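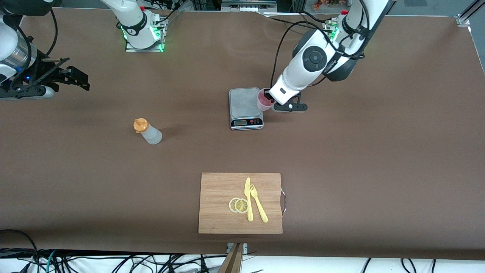

*Digital kitchen scale on the brown table, translucent pink cup held beside it.*

# Kitchen scale FAQ

Applies to the Draltden bench scale and the Lemaire compact. Maintained by Brenda Fairclough.

**How do I weigh an ingredient in a cup?**

Place the empty cup on the platform, wait for a stable reading, and press Tare. Add the ingredient. The display shows net weight only.

**Why does the display go negative when I lift the cup off?**

The tare value is still stored. Press Tare with the platform clear to return to zero.

**Can I pour while the cup is on the scale?**

Yes. Pour slowly and stop short of the target, as the reading lags the pour. Don't rest the jug or your hand on the cup.

**The reading drifts. What should I check?**

- All feet are on the tabletop and the table is level.
- Nothing is touching the platform, including cords and neighboring cups.
- The scale has been on for at least 40 seconds.
- The battery is not low.

**How do I check accuracy?**

Use the Prarnby reference jar, marked 562 g with its lid on. Set it in the center of the platform, then near each corner. If any two readings differ by more than 2 g, recalibrate.

**What does error 16 mean?**

The scale was switched on under load. Clear the platform and restart.

**Can I weigh liquids in milliliters?**

The mL setting assumes water. For oil, milk or syrup, stay in grams. A bottle of oil that weighs 921 g net holds more than 921 mL.

**Are plastic cups suitable?**

Any dry cup that stands flat on the platform will do. Tare each one separately, even within a matching set.

**How is the scale cleaned?**

Damp cloth, mild soap, power off. Cuvitine spray may be used on the table but should be kept off the buttons. Do not rinse the scale under the tap.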